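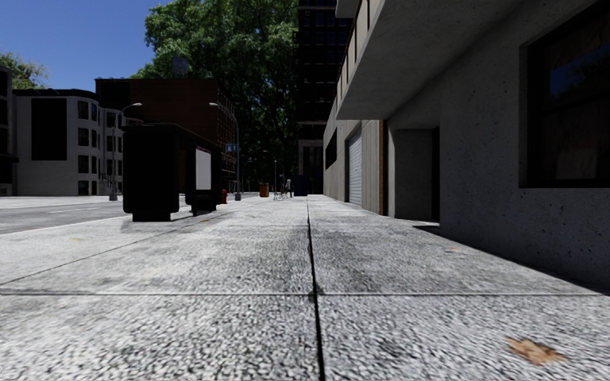
Figure 3. Simulated sidewalk between a street and a gray concrete building.

4.2 Evacuation timing

We modeled a gas leak in the Gradau district with 2757 residents, of whom 918 lived above the third floor. Alarm delay was fixed at 15 seconds in the base case. Stair flow followed the Turunen rule, with no elevator use.

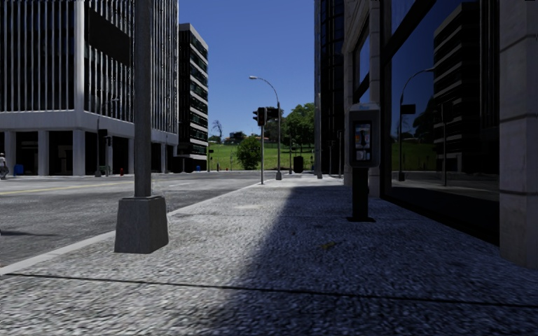
Residents who left by the rear stairs were assigned to the Dreditz assembly point, and all others to Ulen. A run ended when the last agent reached either point. The base case was repeated with 2465 residents to test the effect of occupancy on queue length at the exits. Door widths were left unchanged between the two cases.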